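Call for participants: keeping a household paper diary

We are looking for adults who are willing to write down, during some weeks this autumn, which papers come into their home and what happens to them after. Letters, bills, school notes, receipts, instruction booklets, old certificates, everything that is on paper and that you did not buy in order to read it for pleasure. The study is called Laltside and it is run by Noltano, a small research office for everyday life and housing.

Why we do this

Many studies ask people how they use their telephone or their computer. Much fewer ask what they do with the letter from the water company. Still most homes have a drawer, a box or a shelf where such letters are kept, and the people who live there have some rules about it, even if they never said these rules aloud. One person keeps every bill until the next one comes. Another keeps them for many years and does not know anymore for what reason. In a third home there is one person who knows where everything is, and if this person is away for a week, the others do not find the insurance number.

We want to understand these rules better. In our first round, which was held in Gundotska, the participants registered 1,117 pieces of paper. It was a rich material, but almost all homes in this round were apartments with one or two persons. For the second round we want to have bigger households too, and people who moved recently, and people who share a house with their parents or with grown children.

Who can take part

You can take part if you are 18 or older and if you live in Gundotska or in Baert, or close enough to come to our office in one of these places. You must be able to write short notes in English. The notes do not have to be beautiful or without mistakes – the person who writes this call also makes mistakes, as you may see.

You do not need to be a tidy person. Please do not stay away because your papers are in disorder. Please also do not put them in order before you begin, this would make the diary less useful to us.

We look for 35 households in total. From every household one person writes the diary, but the other persons who live there have to know about it and agree. We give you a page of information that you can show them.

We can unfortunately not accept people who work with us or who live together with somebody who works with us. If you took part in the first round, you are welcome to write to us, but we will give the places to new households first.

What you will do

First you come to an introduction meeting of 90 minutes. There we explain the diary, we practice with some sample letters which we made ourselves, and you can ask questions. You receive a printed diary, a pen, a folder and a set of colored stickers.

After this you keep the diary at home in October, for the full month. Each time a paper comes in, you write one line: the day, the kind of paper, who it is for, and where you put it. If a paper leaves the home or goes in the recycling, you write this also. On some days there will be nothing to write, and then you only make a small cross next to the date. In the first round most people did their lines in the evening, all at once, and this works fine.

We never ask you to copy the content of a letter. "Bank, for my husband, kitchen shelf" is enough. Amounts, account numbers, medical matters and the names of other people should stay out of the diary. If you have written something by accident, make it black with the pen before you give the diary back. 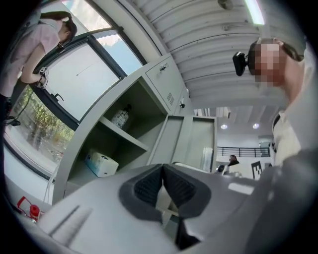

Noltano, during a working day.

At the end you come for a conversation with one of our interviewers. We look together in the diary and talk about it: which papers were difficult to decide on, which ones made you nervous, which ones you would like to throw away but do not dare. The conversation is recorded as sound only, if you agree. If you do not agree, the interviewer takes notes by hand. It is possible to have this conversation in your home in place of the office, but only if you prefer so.

What you get

You receive 2 payments by bank transfer. The first is made after the introduction meeting and the second after the final conversation. The amounts are written in the information page which we send to everybody who applies, so you can see them before you decide anything. Travel by bus or train to our office is paid back when you bring the ticket. For travel by car, please ask us before.

If you stop in the middle, you keep the first payment. You do not have to tell us why you stop. We only ask that you return the diary, also when it is empty, or that you tell us to destroy it.

You can keep the folder and the stickers.

What happens with your notes

The diaries are typed over by our own staff, and each household gets a code in place of a name. The list which connects the codes with the names is kept separately and will be destroyed when the report is finished. The paper diaries are sent back to you if you want them. Some people in the first round asked for this, as they wanted to continue with the same system.

The report will be public. We may use short sentences from the conversations in it, never with your name, and never with details from which your neighbors could recognize you. You can tell us after the conversation that you do not want a certain part to be used. You have until the end of the year to do this.

How to apply

Write us a short letter or an e-mail with the following:

Your first and last name and how we can reach you
The place where you live (Gundotska, Baert or nearby)
How many persons live in your household, and if there are children
If you moved in the last two years
In one or two sentences, where you keep your papers now
At which hours you are usually able to come to a meeting

A photo of your drawer is not necessary. Please do not send us copies of any letters or documents.

The address of the office and the e-mail address are on the contact page. Write "Laltside diary" on top, or in the subject line. If writing is difficult for you, you can call the office and we fill in the application together on the telephone.

We answer every application, also when we can not offer you a place. The selection is not about who came first. We try to get different kinds of households, and so it can happen that a very good application from a couple in an apartment has to wait, while we are still searching for a family of five. People on the waiting list hear from us before the introduction meetings begin.

The entrance in Gundotska has a step of normal height and a door that opens to the outside. There is a ramp which we put down when we know that you are coming, so mention it in your application if you need it. The office in Baert is on the ground floor and has no steps. Children can come with you to the introduction, but there is not much for them to do – bring a book or something to draw.

Call published on 6 August 2024. Applications are accepted until all places are filled.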